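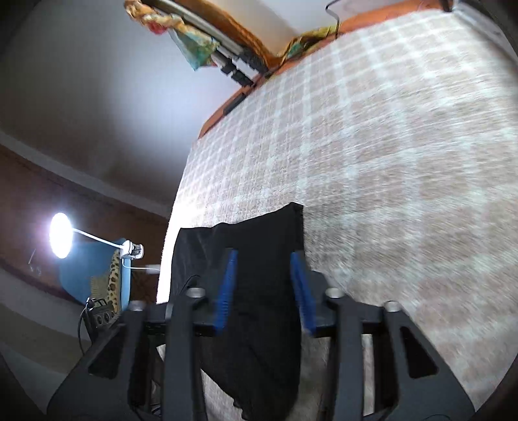 Black cloth on the checked carpet, Warura set.

# Warura Soft Surfaces: dark clothes on carpets and blankets

Version of 11/6/25

## What is in the set

Warura is a collection of 678 short clips of clothes being picked up, moved and folded at home. The clothes are mostly black or very dark. They lie on soft things: carpets, throws, bedspreads and fluffy blankets. Each clip has one main garment. The rest of the room is left as it was.

There are 27 garments. Jumpers and cardigans make up the largest group, then T-shirts, leggings and scarves. Lighter clothes are in the sister set, Colto, which uses the same folder layout.

## Surfaces

- `carpet_check`: beige and white, shaggy pile
- `plaid_pink`: pink and white, fringed edge
- `fluffy_white`: white, long pile
- `other`: anything not covered by the names above

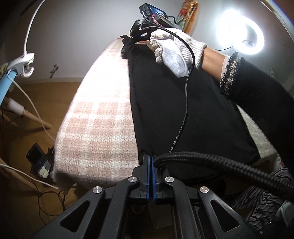
Where two blankets overlap, the label goes to the one under most of the garment, and the second goes in the `also` column. Carpets and blankets with a check are useful for judging how far a sleeve or hem has moved, but the squares are not all the same size, so please don't use them as a ruler.

## Labels

Each row in `clips.csv` gives the garment type, the surface, the starting state (flat, heaped or part folded) and the finishing state. Labels were done by eye. If a garment could not be named with confidence it is marked `cloth`; 190 clips have this label.

## Known problems

Black knitwear on a dark fold shows very little detail. Seams and necklines are often lost, and front and back may be swapped in the labels. Seventeen clips have no finishing state. We plan to fill these in for the December release.

Pile and fluff stuck to the clothes have been left alone.

## Use

Free for teaching and research. Please name Warura and the version date.

3 comments · 17 shares

Related sets

- Colto: light clothes on soft surfaces
- Chou: socks and small items
- Drasen: towels and bed linen

© Warura. Contact us through the project page. Back to top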